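Dindivo 屋外用収納庫　組立・設置説明書
第4章　据え付けと使用開始前の点検

この章では、第3章までに組み上がった本体を所定の位置に据え付け、扉と棚板を調整して使える状態にするまでの手順を説明します。作業は必ず二人以上で行ってください。風の強い日、雨や雪の日は作業を中止し、未固定の本体をそのまま放置しないでください。

4.1　用意するもの

付属品
・アンカーボルト（袋C）
・調整用スペーサー（袋D、厚さ2種類）
・棚受け金具と棚板
・鍵2本、鍵番号札1枚
・転倒防止金具（袋E）

お客様でご用意いただくもの
・水準器
・振動ドリルとコンクリート用ビット
・ソケットレンチ
・巻尺、チョーク
・保護メガネ、防じんマスク、作業手袋

注記：袋Cのボルトはコンクリート床用です。アスファルト、砂利、土の上に設置する場合は使用できません。別売の基礎ブロックセットをご使用のうえ、セットに同梱の説明書に従ってください。

4.2　設置場所の確認

1. 設置面が平らで、硬く、水がたまらないことを確かめます。雨のあとに水たまりができる場所は避けてください。

2. 壁際に置く場合は、背面と壁のあいだを60 mm以上あけます。すき間が足りないと背面に湿気がこもり、さびや結露の原因になります。

3. 扉が開く側には、扉の全幅に人が立つ余裕を加えた広さが必要です。扉を90度まで開いた位置を床にチョークで描いておくと、通路との干渉を確認できます。

4. 給湯器やエアコン室外機の吹き出し口の正面、ガスメーターや排水ますの上には設置しないでください。

5. 床下の配管、電線の位置を図面で確認します。図面がない場合は、建物の管理者に問い合わせてから穴あけに進んでください。

注意：軒先の真下では、屋根からの落雪で天板が変形することがあります。積雪地域では設置位置を軒先から離してください。

4.3　水平の調整

1. 本体を設置位置に置き、扉を閉めて仮止めテープで固定します。持ち上げるときは底枠に手をかけます。天板の縁や扉の取っ手を持って移動しないでください。

2. 底枠の四隅の上に水準器を順に当て、左右方向と前後方向の傾きを調べます。

3. 低い側の底枠の下にスペーサーを差し込みます。厚いものから先に入れ、薄いもので微調整します。スペーサーは底枠からはみ出さないように奥まで入れてください。

4. 仮止めテープをはがし、扉を静かに開閉します。途中で勝手に開く、または閉まる場合は、まだ傾きが残っています。手順2に戻ってください。

5. 扉を閉めたとき、左右の扉の上端がそろっているかを見ます。段差がある場合は、水平を出し直してから4.5のちょうつがい調整を行います。水平が出ていない状態でちょうつがいだけを動かすと、あとで鍵がかからなくなることがあります。 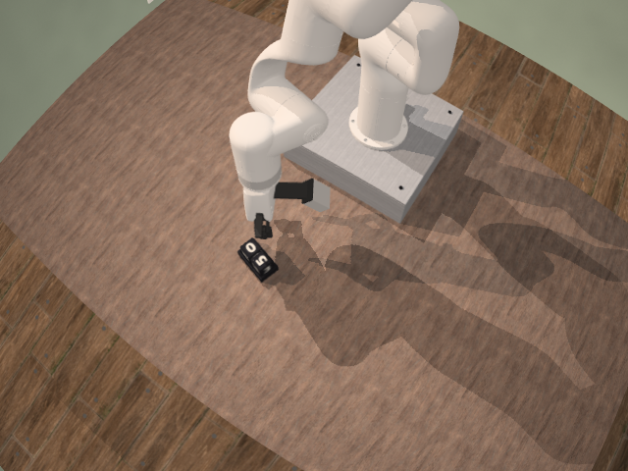
図4-1　卓上の角形台座と白いアーム（CG）

4.4　アンカーボルトによる固定

警告：固定せずに使用すると、強風や地震で転倒し、重大なけがにつながるおそれがあります。収納物を入れる前に必ず固定してください。

1. 底枠にある固定穴の位置をチョークで床に写します。穴は四隅と、前後の枠の中央にあります。

2. 本体を手前にずらし、印の位置に下穴をあけます。下穴の径と深さは袋Cのラベルに記載しています。ドリルは床に対して垂直に保ってください。

3. 穴の中の粉をブロワーまたはブラシで取り除きます。粉が残っているとボルトが規定の深さまで入りません。

4. 本体を元の位置に戻し、底枠の穴を通してアンカーを打ち込みます。

5. 座金、ナットの順に取り付け、手で回らなくなるまで締めます。

6. 対角の順にレンチで本締めします。一か所だけを先に締め切ると底枠がねじれます。

7. もう一度水準器を当て、4.3で出した水平が崩れていないことを確かめます。

注記：樹脂系の注入式アンカー（別売）を使う場合は、注入後60分は本体に触れず、本締めもしないでください。気温が低い日の待ち時間は、注入剤の説明書に従います。

壁に転倒防止金具を取り付ける場合は、下地のある位置を選びます。石こうボードや薄い外装材だけにねじ止めしても効果はありません。賃貸物件では、壁に穴をあける前に所有者の承諾を得てください。

4.5　扉の調整

ちょうつがいには調整ねじが2本あります。上のねじで左右、下のねじで前後に動きます。

1. 扉を半分ほど開き、ちょうつがいのカバーを外します。

2. 動かしたい方向のねじを少しずつ回します。半回転ごとに扉を閉め、すき間を確認してください。

3. 左右の扉の合わせ目が上から下まで同じ幅になったら、カバーを戻します。

4. 鍵を差し込み、施錠と解錠を数回繰り返します。重いときは、受け金具のねじをゆるめて位置を合わせ直します。鍵穴に食用油や機械油をささないでください。鍵穴には鍵専用の粉末潤滑剤を使用します。

鍵番号札は本体の中に保管せず、説明書と一緒に別の場所で保管してください。鍵を追加で注文されるときに番号が必要です。番号がわからない場合は錠前ごとの交換になります。

4.6　棚板の取り付け

1. 支柱の角穴に棚受け金具のつめを差し込み、下に押し下げます。カチッと音がするまで入れてください。

2. 四つの金具が同じ高さにあることを確認し、棚板を載せます。折り返しのある面が下です。

3. 棚板の四隅を手で押し、がたつきがないことを確かめます。

いちばん下の棚板は、床面から390 mmの高さに付けると、灯油缶や工具箱を下に入れやすくなります。ほかの棚板は収納物に合わせて決めてください。

耐荷重
棚板1枚につき　300 N（均等に載せた場合）
重いものは下の段または床に置いてください。棚板の中央に集中して載せると、上記の値以下でもたわむことがあります。

注意：棚板に足をかけたり、踏み台の代わりに使ったりしないでください。

4.7　換気口と水抜き穴

側面上部の換気口は、出荷時には保護フィルムでふさがれています。使い始める前に内側と外側の両方のフィルムをはがしてください。底板の水抜き穴も、スペーサーや収納物でふさがないようにします。

収納庫の内部は日射で高温になります。スプレー缶、ライター、電池を内蔵した機器、食品、生きた植物は入れないでください。農薬や塗料を保管するときは、製品の表示にある保管温度を確認してください。

4.8　使用開始前の点検

次の項目をすべて確認してから収納を始めてください。
・水準器で左右、前後とも水平である
・すべてのナットに座金が入り、本締めしてある
・扉が途中で止まらず、勝手に動かない
・施錠、解錠が軽くできる
・棚受け金具のつめが奥まで入っている
・換気口のフィルムをはがしてある
・余った部品がない（予備のねじ2本を除く）

設置後しばらくは、スペーサーがなじんで水平が変わることがあります。使い始めて1か月たったら、4.3の手順で水平を確認し、ナットを増し締めしてください。その後は年に1回、台風の多くなる9月の前に点検することをおすすめします。

4.9　こんなときは

扉の下が床にこする
底枠の前側が沈んでいます。収納物を出し、ナットをゆるめてスペーサーを追加します。

内側に水滴がつく
換気口が収納物でふさがれていないか確認してください。濡れたものは乾かしてから入れます。

風の日に音がする
天板の固定ねじ、または扉の受け金具がゆるんでいます。第3章の締め付け順に従って締め直してください。

塗装に傷がついた
傷の部分の汚れと水分をふき取り、付属の補修塗料を薄く塗ります。素地が見えたまま放置するとさびが広がります。

移設するときは、必ず中身をすべて出してからナットを外してください。一度打ち込んだアンカーは再使用できません。新しいアンカーは、販売店に袋Cの部品番号を伝えてご注文ください。

改訂：16/04/2018　4.4に注入式アンカーの注記を追加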